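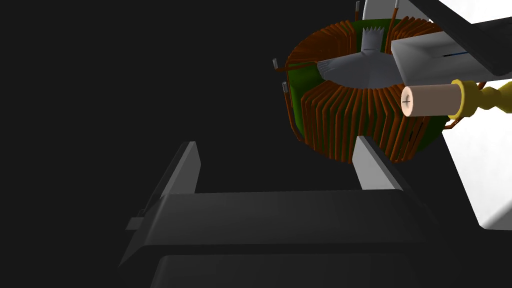 Winter coat swap is back on

Quick one, am typing this between meetings. The coat swap is happening again in the Prendach building, ground floor, same hall as last time. Doors at 10, done by 2. Bring a coat, take a coat. No coat to bring? Come anyway, take one.

What we need most: kids sizes, anything waterproof, mens large and up. Gloves in pairs please. Last year we ended up with a whole bag of lefts and rights that did not match, and Xinyi Dong spent an evening on the floor trying to marry them up.

What we don't need: summer jackets (we still have a rack of them from August), broken zippers, anything that smells of the garage. Wash it first. Check the pockets. Keys, a library card and 24 dollars in an envelope were handed in last time and the envelope is still in Xinyi's desk if it's yours.

Numbers, for those who asked. 300 coats came in last year, 59 were left over at the end and went to the shelter on Jemen Street. Oldest one had a 1967 dry cleaning ticket pinned inside the lining. Lovely heavy wool thing, gone in the first ten minuets.

Drop off starts Nov 21, 2021 at the side door. Ring twice, the bell sticks. If it's raining don't leave bags on the step, we lost a good down parka that way. Drelteo Cleaners will do donated coats at half price, say it's for the swap when you hand it over. Back lot is closed for paving so park on Ban Road, there's usualy space past the bakery.

Still short of hangers. The wide ones, wire is no good for anything heavy. Also one more full length mirror if you can spare it for the morning, name taped on the back.

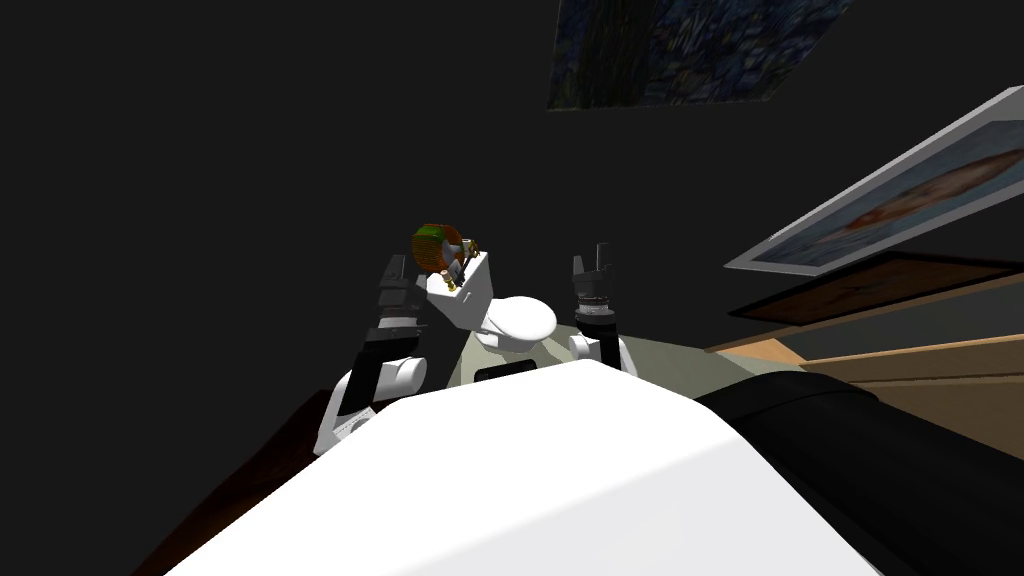 Can I put a coat on hold before the swap opens?

Sorry, no holds this time. Everything goes out on the racks at 10 and it's first come, first served. If you can't make it in the morning, send a friend with your size written down.

Questions to Xinyi, email is better than phone this week.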